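Bimanual demos in real homes: does rejecting clips by tracking score throw out the useful ones?

Forum: Manipulation Learning > Data collection

wiltell_ops
We have 925 clips of household tidying, all two hand-held grippers, wrist views only. The current filter drops any clip whose pose tracking score falls under threshold at any point. That removes mostly bag and bin tasks, where the view goes down into the bin and there are few fixed features to track. Policy trained on the filtered set does fine on blankets and poorly on bin liners. Has anyone compared dropping whole clips against masking only the bad spans?

pumport
Yes, on a smaller set. Masking spans beat dropping clips on everything that involved thin plastic. We masked 14 frames either side of each dip. Shorter margins let the drift back in.

ridgeline4
I'd be careful with that. If you mask the approach to the rim, you keep the start and the end and lose the contact phase. The policy then learns to hover. What does a typical low-score frame look like?

wiltell_ops
Typical one, right-hand view, bin-liner task:

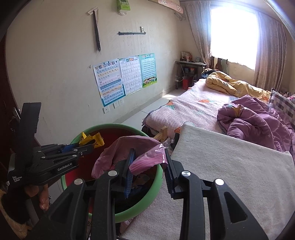

Low-score frame: both grippers at the bin, pink liner over the rim.

ridgeline4
OK, that has plenty of background. Three posters and a window behind the bed should give you corners. I would have expected worse.

wiltell_ops
Agreed, this one is on the mild side. The score still falls as the jaws go down, and by the time the pads reach the plastic the posters are out of view.

pumport
Second gripper in view matters too. If your tracker treats the other tool as static background, it pulls the pose toward it. Mask the other gripper before feature matching. We got more from that than from changing the threshold.

zestden_k
Disagree on the order of things. Fix the time sync between the two tools first. With an offset of 4 frames, our relative pose error looked exactly like tracker drift, and we lost most of March chasing the wrong cause.

wiltell_ops
Sync is hardware triggered. I checked it on 18 clips and found no offset. I have not tried masking the other tool.

ridgeline4
Then run three arms: drop clips, mask spans, mask tool plus mask spans. Same seed list, same held-out homes. Report bin tasks separately — the average will hide the effect because blankets dominate.

pumport
And hold out by home. Splitting by clip puts the same room on both sides.

wiltell_ops
Already split by home. Will run the three arms and post the table in this thread.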